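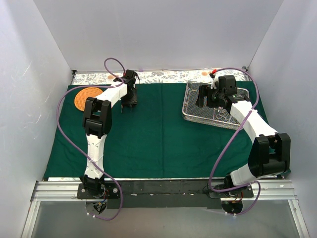
The display table as it stands: green cloth, floral strip along the back, orange placemat at the left and the mesh basket at the right.

Ruchti Hall Table Settings Group: Minutes of the Winter Meeting

25th January
By Johanna Grabner, taking notes under protest

Print this page | E-mail this page
Reading time: 2 minutes

Present: Lorenz Plattner (chair), Johanna Grabner, Luzius Rainer, Kamonchanok Chuensuk. Balthasar Oberholzer arrived during item 2 and asked that item 1 be read to him. It was.

1. Last minutes
Approved, with one correction. Luzius did not "storm out" in the fall. He went to move his car and stayed with it.

2. The green cloth
Lorenz thanked whoever chose the dark green. Kamonchanok said it was her. Lorenz thanked her again, with less feeling, and raised the matter of the crease, which runs straight down the middle from back to front. Balthasar regards it as a useful guide for centering things. Kamonchanok regards it as a crease. The iron is at Stilalach with the winter curtains and the key to the cupboard where the other iron lives.

Agreed: Luzius to fetch one iron or the other. The smaller wrinkles can wait their turn.

3. The floral strip
Long discussion, considering how narrow the strip is. It is white, with gray and beige leaves and a couple of orange-tan flowers, and Johanna feels it does the work of a much larger piece of fabric. Lorenz would like it brought to the front, where visitors could see it. Johanna pointed out that visitors have eyes. Put to a vote: strip stays at the back, 4 to 1. Lorenz asked that his vote be recorded by name, and the reader may work it out from there.

4. Placemat
The round orange placemat is to stay in the far left corner. Kamonchanok picked it to go with the flowers in the strip and was pleased that two people had noticed. Balthasar asked if it came in a set. It came from Plunar, where they sell them singly and look sorry for you if you want more. A second one was proposed for the right side, then withdrawn when Lorenz used the word "symmetry" for the third time.

5. Mesh basket
Everyone likes the basket. This took a while to establish, as everyone wanted to say so separately. The curly wirework in the bottom was praised. Luzius asked what goes in it. Bread was suggested, then lemons, then place cards. Johanna observed that anything put in the basket will cover up the curly part.

The basket sits at a slight angle. Lorenz has straightened it before and would like to know who keeps turning it back. No one spoke. Balthasar looked at the window.

6. The middle
The broad middle of the cloth has nothing on it. Lorenz wants a centerpiece and had brought a page from the Ondska catalog. The price was read out (900) and the page was handed back. Kamonchanok will try something with branches and spend up to 10.

7. Side walls
There are light scratches on the left one. Left for February.

8. Any other business
Balthasar asked whether there would be cake. There had been cake, during item 1.

Next meeting in February, same room. Luzius to bring the iron.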